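Accueil > Sciences > Comprendre > Robots

Temps de lecture : 6 minutes
Imprimer | Envoyer par e-mail

Le robot qui croyait avoir bien rangé le brocoli

On t'a sûrement déjà montré une vidéo de robot cuisinier. Il attrape une casserole, il pose une assiette, la musique est entraînante et tout le monde applaudit. Moi, quand je regarde ce genre de vidéo, j'ai toujours la même question : et les fois où ça rate, elles sont où ?

Alors, pour une fois, parlons d'un ratage. Il s'est produit chez Plamex, une entreprise qui fabrique des logiciels pour robots. Le robot s'appelle Hereck. Il a deux bras, et on lui avait confié un travail qui ne paraît pas bien compliqué : prendre un brocoli sur une planche à découper et le poser dans un saladier. Un enfant de trois ans y arrive (et en profite souvent pour jeter le brocoli par terre, mais c'est un autre sujet).

Une cuisine qui n'existe pas

Avant de travailler dans une vraie pièce, Hereck s'entraîne dans une cuisine virtuelle, un peu comme dans un jeu vidéo. On appelle cela une simulation. L'ordinateur calcule tout : la forme des objets, leur poids, la lumière, et ce qui se passe quand deux choses se touchent.

L'idée est plutôt bonne, je le reconnais. Si le robot virtuel donne un grand coup dans un mur virtuel, on appuie sur un bouton et on recommence. Personne n'a de bosse et il n'y a rien à payer. On peut aussi lui faire répéter le même geste toute la nuit, ce qu'aucun cuisinier n'accepterait.

Chez Plamex, l'équipe a lancé 1 874 essais. À la fin, l'ordinateur a affiché un résultat : 95 % de réussite. Ce petit signe, %, veut dire « sur 100 ». Donc, quand le robot essayait 100 fois, il réussissait en moyenne 95 fois. Pas mal, non ?

Attends un peu avant d'applaudir. Quand quelqu'un te donne un pourcentage, demande-lui toujours comment il a compté.

Ce que le compteur regardait

Zixuan Meng, l'ingénieure qui s'occupe des essais, a eu un doute. Elle trouvait que le chiffre était monté trop vite. Elle a donc fait une chose très ennuyeuse et très utile : elle a regardé les essais un par un, au ralenti.

La cuisine virtuelle est assez réussie, il faut le dire. Le mur de briques blanches a ses joints gris, les meubles sont en bois sombre, et le brocoli attend sur sa planche, juste à côté d'une grande plaque de cuisson noire. Les bras blancs du robot, eux, sont devant le plan de travail.

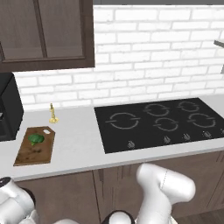 Un brocoli qui traverse les choses

Dans beaucoup d'essais, le robot fermait bien sa pince sur le brocoli, et le brocoli arrivait bien dans le saladier. Mais entre les deux, il se passait quelque chose de bizarre : la pince entrait dans le légume. Elle passait à travers la tige comme un fantôme à travers une porte, puis le brocoli restait collé à elle, sans être vraiment serré.

Dans ta cuisine, c'est impossible. Deux objets solides ne peuvent pas occuper la même place au même moment. Essaie de faire entrer ta main dans une table : ta main s'arrête, et la table gagne.

Dans une simulation, en revanche, rien n'est solide tout seul. Il faut que l'ordinateur vérifie sans arrêt si les objets se touchent. Et il ne vérifie pas en continu, il le fait par petits coups, comme les images d'un dessin animé. Si la pince bouge très vite, elle peut être devant la tige à une image et dedans à l'image suivante. L'ordinateur arrive trop tard. Il essaie de réparer, il s'emmêle, et voilà le brocoli collé.

Le compteur, lui, ne regardait qu'une chose : est-ce que le brocoli est dans le saladier à la fin ? Oui ? Alors il notait « réussi ». Il ne se demandait jamais comment le légume était arrivé là.

Est-ce que le robot a triché ?

C'est la question que posent tous les enfants à qui je raconte cette histoire, et quelques parents aussi. Pour tricher, il faut connaître la règle et décider de ne pas la suivre. Hereck ne connaît pas de règle. Son programme essaie des mouvements, garde ceux qui rapportent des points et abandonne les autres. Passer à travers le brocoli rapportait des points, donc il a continué.

L'erreur venait des humains. Ils avaient demandé « brocoli dans le saladier » en pensant « brocoli pris correctement, puis posé dans le saladier ». La machine n'a aucun moyen de deviner la partie qu'on ne lui a pas dite.

Et dans la vraie cuisine ?

Plamex possède aussi une vraie salle d'essais, surnommée Zasta. Quand Hereck y a reçu son programme, il a fait 12 tentatives avec un vrai brocoli. À la première, il a foncé sur la tige à toute vitesse, comme il l'avait appris. Le légume a roulé. À la quatrième, la pince a poussé la planche. À la septième, le bras a continué sa route et il a cogné contre le bord du plan de travail.

Ertuğrul Duman, le responsable de la sécurité, a appuyé sur le bouton rouge. Tous les robots de cette salle en ont un : on tape dessus et le moteur se coupe. Les autres tentatives ont eu lieu après un réglage qui obligeait le bras à bouger lentement.

Il n'y a pas eu de blessé, et c'est grâce à une règle toute bête : quand le robot est allumé, les gens restent derrière une ligne jaune peinte au sol. Pourtant, selon l'ordinateur, le robot était presque parfait. Si l'équipe avait cru le chiffre et oublié la ligne, quelqu'un aurait pu prendre le coup à la place du meuble.

Pense aussi à la plaque de cuisson. Un robot qui apprend près d'une plaque virtuelle ne se brûle jamais et n'abîme rien, sauf si quelqu'un a pensé à programmer la chaleur. Chez Plamex, on ne l'avait pas fait. Pour Hereck, une plaque était une surface noire comme une autre.

Ce qu'ils ont changé

L'ordinateur vérifie maintenant les contacts beaucoup plus souvent. Les calculs sont plus longs, et il paraît que ça râle un peu dans les bureaux. Le compteur refuse aussi tous les essais où la pince entre dans un objet. Enfin, un deuxième logiciel, appelé Thân, choisit des essais au hasard et les montre à une vraie personne.

Est-ce que le problème est réglé ? L'entreprise dit que oui. Je veux bien la croire pour les brocolis. Pour les tomates, qui s'écrasent, ou pour les spaghettis, qui se tortillent dans tous les sens, j'attends de voir.

À essayer chez toi

Demande à un adulte de jouer au robot. Il doit faire exactement ce que tu dis, et rien de plus. Donne-lui une consigne, par exemple « mets la cuillère dans le bol ». Un bon robot a le droit de la jeter de l'autre bout de la pièce (prends une cuillère et un bol en plastique, s'il te plaît). Ensuite, corrige ta phrase et recommence, jusqu'à ce que la cuillère arrive comme tu le voulais.

Petit lexique

Simulation : un monde calculé par un ordinateur, où l'on fait des essais.
Collision : le moment où deux objets se rencontrent.
Pince : la « main » de certains robots.
Arrêt d'urgence : le gros bouton rouge qui coupe le moteur.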